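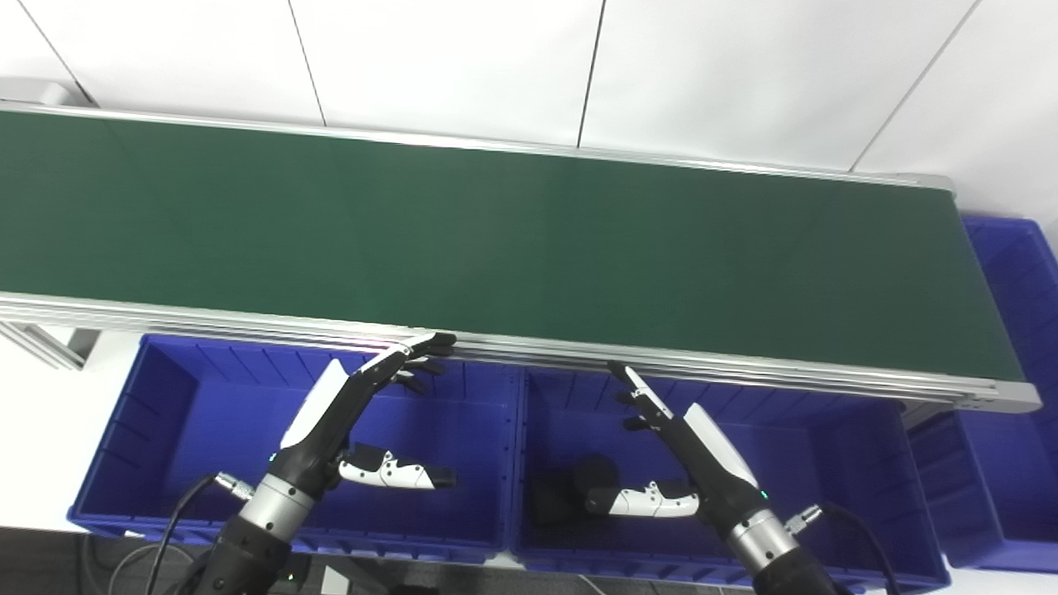

Seltance review: following a news claim back to where it started

Filed under: World affairs / Reading tools
374 shares

I have spent two months with Seltance open in a side window, and I'm rather in love with it. It's a reading tool from a small outfit called Holub, and it does one job: you paste in a claim from a foreign news story and it shows you the earliest places that claim turned up, in which language, and who repeated it after that.

If you follow foreign affairs at all you'll know why I wanted this. A ministry spokesman says something at a briefing, a state broadcaster reports it, a second country's broadcaster reports the report, and by teatime a perfectly decent paper is running "reports suggest". You read the paper and have no idea that the whole lot hangs on one man at a lectern. I used to do the digging by hand, with a lot of tabs and a translation site, and it would eat an entire evening.

With Seltance the first answer usually comes up while I'm still stirring my tea. You get a sort of family tree, oldest item on the left, with a line to each later story that leans on it. Click any box and the original sentence sits beside the translation, so if you read the language (my Russian is rusty, my Serbian is worse) you can check the wording for yourself.

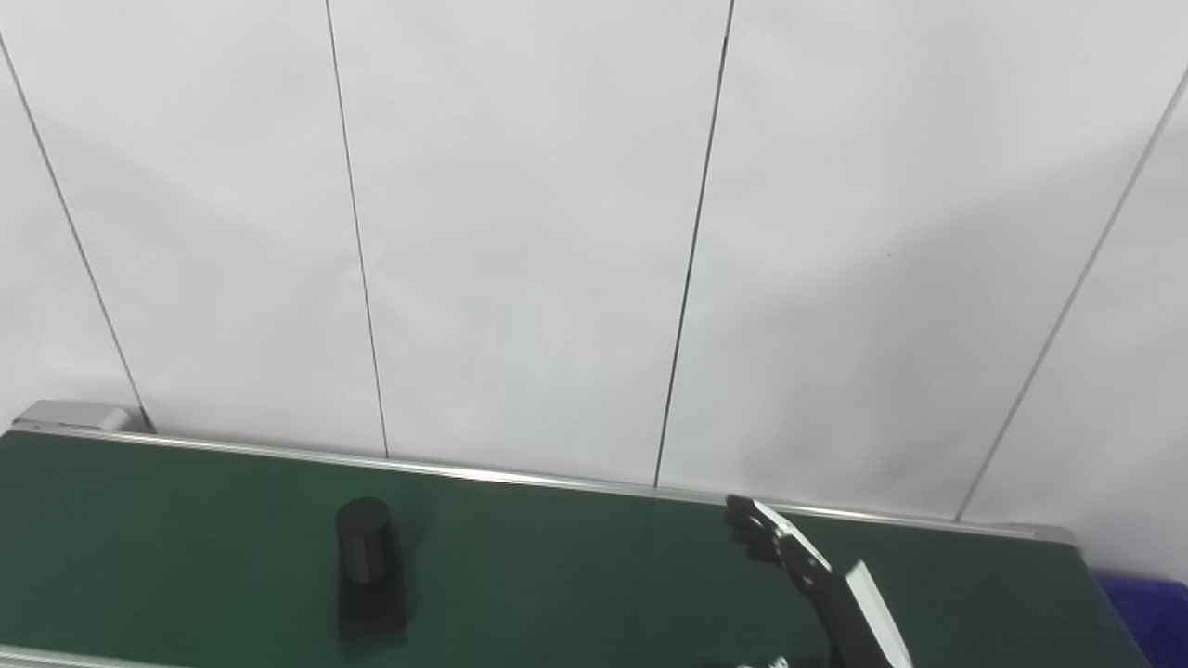

The wording matters more than I expected. My first proper test was a border incident that three outlets had described as an "attack". The oldest item in the tree used a word closer to "provocation", and the jump to "attack" happened in the second retelling, in a headline, with nothing new in the story underneath. I would never have spotted that on my own! The tool had shaded the changed word in pale yellow and left me to make of it what I liked.

That restraint is what I like best. There's no truth score and no red cross or green tick. It tells you who said it first and who said it next, and then it gets out of the way. Plenty of claims that begin with a government are true, after all, and some that begin with a respected paper are wrong.

Setting it up took me one cup of coffee. You choose your languages (there are 34), pick which regions you care about, and that's it. The free plan gives you 700 lookups a year, and I haven't come close to running out, even in March when I was checking practically everything I read. The paid plan adds alerts and a longer archive. I tried the alerts and turned them off again, but someone on a news desk would probably feel differently.

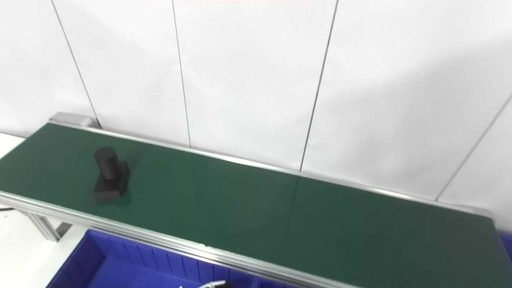
Can it trace a claim that started in a video or a radio interview?
It can if a transcript was published somewhere, but a clip with no written version won't show up until a text outlet quotes it.

This is the biggest gap, and you do need to keep it in mind. A tree that seems to begin with a newspaper may well begin with a talk show the night before. Holub puts a small grey note on the first box when it suspects this has happened, and I'd like that note to be a good deal bigger.

My other grumble is the Zonard view, which lays the same tree out on a map. It looks wonderful and I never use it. Lines fly all over the place, and a big story turns into a plate of spaghetti — the plain left-to-right tree is so much easier to read. Exporting is a bit clumsy too. You can save a tree as a picture or as a long text file, but the links only survive in the text file.

I took it along to our current affairs evening at the Zonbridge reading rooms and put it up on the big screen. We had planned to discuss sanctions and ended up spending the whole session pasting in headlines, including a few I'd have sworn were solid. Two people had signed up before they got their coats on.

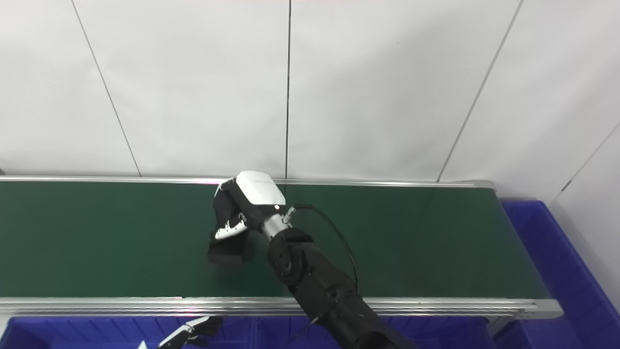
A robotic arm over a green conveyor belt.

So who should try it? Anyone who reads news from more than one country and has ever wondered where a line came from. Teachers would get a lot out of it, I think, and so would anybody who writes a local newsletter and likes to comment on bigger things. It works best on politics and defence stories. Economic ones are patchier, mainly where the claim is a number and every outlet rounds it differently.

I've moved it from my "trying out" folder to the bar at the top of the browser, next to the weather and the crossword.

34 comments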